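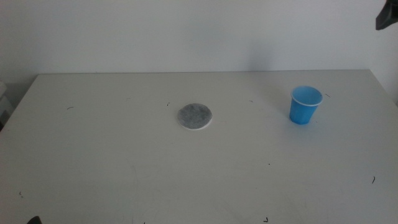 Wednesday, 9.40. Comparison of handheld milk frothers, continued from the April sheet. Two units left, the Broveck and the Salov. The Nistor went back to the shop with a dead switch and has been dropped from the table.

Method as before: 40 ml semi-skimmed straight from the fridge, 25 seconds on full, then read the height of the foam at once and again after two minutes. Fresh batteries for each unit. Whisk rinsed and dried between runs.
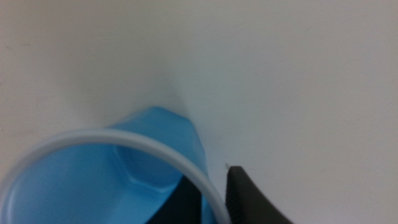 Broveck, first run. Starts quickly, hardly any splash if the whisk is under the surface before switching on. Foam fine at the top, coarser lower down. Button is stiff and needs the thumb directly over it. For reading the height a see-through cup is much easier than a mug – the light blue plastic sort with the thick pale rim will do, though white foam against blue needs a second look near the lip. Read from the side, at eye level.

Salov, first run. Louder, and the shaft wobbles at full speed. More foam than the Broveck straight away, but it had fallen below it by the second reading. Repeated with the whisk head pushed fully home: same result, slightly less wobble.
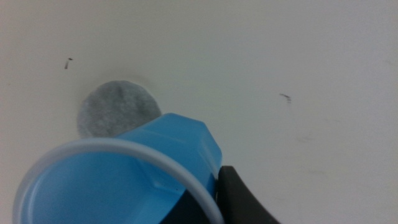 Third run on the Salov stopped early, battery door came open. The catch is a thin tab and I would not expect it to last a year of daily use. Taped it and carried on. Tape is not a fair condition for a buyer, so the run is marked and left out of the summary.

Cleaning: both heads trap milk at the collar. The Broveck head pulls off, the Salov head does too but only with a cloth for grip. 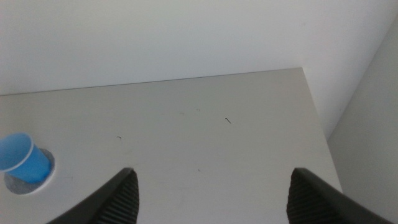

Ermira Berisha thinks the second reading should be taken later, as most people pour the coffee first and the foam has been standing a while by then. Fair point. Will add a reading at five minutes and rerun both.

To do: order the Gakow, item 1508 in the catalogue. Ask whether the stand is included or sold separately. More AA cells.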